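Folding and Laundry Tips for a Workplace Where the Machines Are Moving In

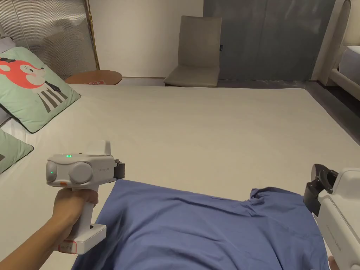
Our laundry floor at Gellcombe has had automatic equipment for years, but only lately has it reached the folding end, where most of the handwork is. The advice below comes from the people who used to fold all shift and now split their time between folding and showing a machine how it goes. Soft goods are the hardest thing to hand over. A blue cloth in loose folds on a bed, with a gripper facing it from each side, has no fixed edge to go by, and the person holding the grips has to decide where the corner is before closing on anything. That is the same decision you make with bare hands, so most of these tips work at home too.

Before you start

Clear the surface. Pillows and cushions go up to one side, well out of the way of your elbows. Pull the bottom sheet tight enough that the item on top will slide over it. A few creases are fine. A ridge is trouble, as the jaws pick up both layers.

Shake each piece out once and let it drop. If it lands bunched, don't keep shaking. Find the raised part and work outward from there.

Folding with hand-held grips

Hold the handle low and keep your wrist straight. Most of us started with a bent wrist and were sore by lunch.

Pinch about a thumb's width in from the corner. At the very corner the cloth slips out, and farther in you get a lump in the fold.

Move both hands at the same speed. If one gets ahead, stop and lay the cloth down before fixing it.

Finish the fold even if it is crooked, then square it up. Starting over in the middle spoils the take, and the trainer has to throw it out.

Take 4 minutes off after every 17 pieces. We tried longer runs at first and the last pieces were always sloppy.

Sorting for the Jirnedel line

The Jirnedel takes flat sheets and pillowcases only. Anything with elastic goes back to the hand table.

Close zippers and buttons. Turn pockets in. An open zipper will catch the belt, and clearing it takes two people.

Keep stacks under 100 pieces. The machine will accept more, but the bottom ones come out with a hard crease that has to be steamed.

What has changed for the crew

Around 1,000 pieces a shift used to go through the hand tables. Now the plain sheets go to the line and the hand tables get what it can't do — fitted sheets, robes, children's bedding. The work is less repetitive but it is fussier, and new people take longer to learn it. If you run a crew, give them that time. Put a beginner on robes with someone beside them for the first month.

Rotate the jobs. Feeding the line looks easy and is the most tiring spot on the floor, mainly from standing still. We swap at every break. The swap list is taped up by the time clock, and changes have to be written on it before the shift starts.

Tell people early what the machine is for. Ours heard about it from the delivery slip, and it took until May for the grumbling to settle down. Pay for the training hours was sorted out late as well. Get both done first.

Care of the grips

Wipe the jaws with a barely damp cloth at the end of the shift. Lint builds up where they meet. Don't use fabric spray near the lenses, and put the grips away with the jaws clear of each other.

Related tips
Getting Lint Out of Belt Rollers
Fitted Sheets: Two Ways to Fold Them by Hand
Setting Up a Tivo Label Printer for Linen Carts
Floor Mats for Standing Jobs
How the Pangilinan Plant Schedules Its Breaks
Stain Pens and When to Skip Them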